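To: the equipment list
From: Baptiste Aubert
Subject: Re: budget for the two-arm cell, simulate first or buy first?

Hello all,

Sorry for the slow answer, I was away for most of March. I quote the part I want to reply to:

> We have money for one cell this year and the Vurnemow quote is on
> my desk. My manager asks why we should pay for simulation seats
> before we own any arm. Did your group at Turnthorpe do it in that
> order, and would you do it again?
> Also, which grippers did you plan for?

Yes, we did it in that order, and I would do it again, with some changes. Our task is tidying a small home office: a notebook and a pen, and furniture with drawers. We modelled the room before we asked any supplier for a price.

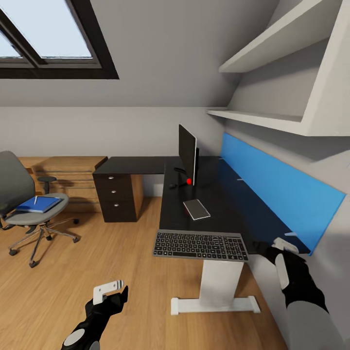 Simulated attic office, both grippers at the black desk.

I put our questions in the order in which they cost us money.

1. Reach and mounting. The first Horneck offer was for a fixed base. In the simulated room there is a desk, a chair and cabinets to serve, so we asked for a second price with a mobile base. It was 14 per cent higher. Please ask for both prices on the same day, otherwise the discount is not the same.

2. Fingers. Do not accept the standard fingers only because they are included. We look at the close views, with the fingers open over a wooden surface, and judge how much free space is left on each side of the object. I put 20 spare finger pads in the budget and my colleague Lefèvre thinks it is too few.

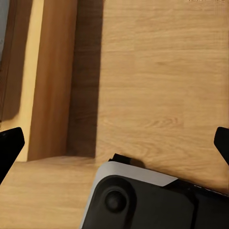
3. Thin objects. A pen on a flat surface is a hard case for a wide gripper, and a spiral notebook leaning on furniture is maybe harder. Check this before you sign, because a change of gripper after delivery is charged as a new order. Round drawer knobs should be on your test list too.

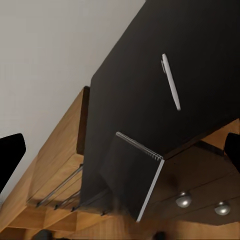
4. Computing. This was our mistake. We planned 80 hours of rendering and we used 227. Nothing was wrong with the software – we simply wanted more views of the same room than we had written down. Put this on its own line, and do not hide it under "various", as I did.

For your manager, I would say that the seats are a small cost compared with one wrong gripper. We changed our specification twice before the purchase order, and both times it was only an email to write.
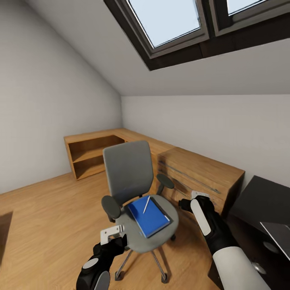
The other point for him is the calendar. Our supplier needed over 14 weeks for delivery, and in this time the people who will operate the cell could already practise and the programme could be written. I would count these weeks in your plan as working time.

One warning: the simulation tells you little about cables, noise or the colour of the light in your real room. Keep some money for the installation.

I can send you our spreadsheet if you write to me off the list. The comments are partly in French, but the columns are easy to follow.

Regards,
Baptiste Aubert
Turnthorpe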